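Gripper drops smooth round caps after pad change: pads, zero, or approach?

3 min read

Posted in Cells and Fixtures by tmarch_cell2

We run a two-finger electric gripper on a small arm at our Urnley shop. The job is picking round white caps off a round wooden board and putting them in a tray. I replaced the finger pads in September when the old ones hit 3,000 cycles. Since then it closes, lifts, and loses the cap on one pick in 50, always to the same side. The old pads did not do this. Grip force is unchanged in the program. I have not touched the arm calibration. What should I check first, and in what order?

Ritu Sandhu
Accepted

Dropping to one side points to an off-center close. New pads are thicker than worn ones, and if one went on with a bubble or a doubled edge, that finger reaches the cap first and pushes it before the other one arrives. I look after a similar cell at Trerkside and would go in this order.

1. Stop the program, take the arm out of automatic and remove power to the gripper before putting your hands near the fingers.

2. Check both pads. They should lie flat for the full length of the inner face, with no lifted corner at the tip. If the backing has creased, peel it and start again. Do not press a lifted pad back down and hope.

3. Clean the finger face under any pad you remove. Old adhesive left in one spot will tilt the new pad. Let the solvent flash off before you stick anything to it.

4. Restore power and close the gripper slowly on nothing. The pads should meet along their length. If they touch at the tips only, look at the finger mounting screws before you blame the pads.

5. Redo the gripper zero with the new pads fitted. The stored closed position belongs to the old thickness. This is the step most people skip.

6. Open fully and jog until the cap lines up with the gap between the fingertips. Judge it from the wrist camera, with the fingers still short of the cap. Correct the pick point here, not by raising the force.
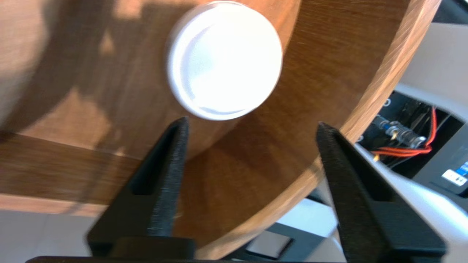 7. Advance at reduced speed, close, and watch whether the cap slides before both pads are on it. If it slides, shift the pick point toward the finger that touched first and repeat.

8. Save the new point under a new name and run 50 picks. Keep the old point until the run is clean.

singhal_tools

Turn the force up. We run ours at 90 percent at Singhal and never drop anything.

doverlane

Would not go to 90 on a thin-walled cap, it can go oval and pop out. Agree with Ritu on the zero. One addition: if the board can move, fix it down before step 6. At Irthorpe ours had shifted 2 mm and I spent a Sunday chasing a fault in the gripper that was in the fixture.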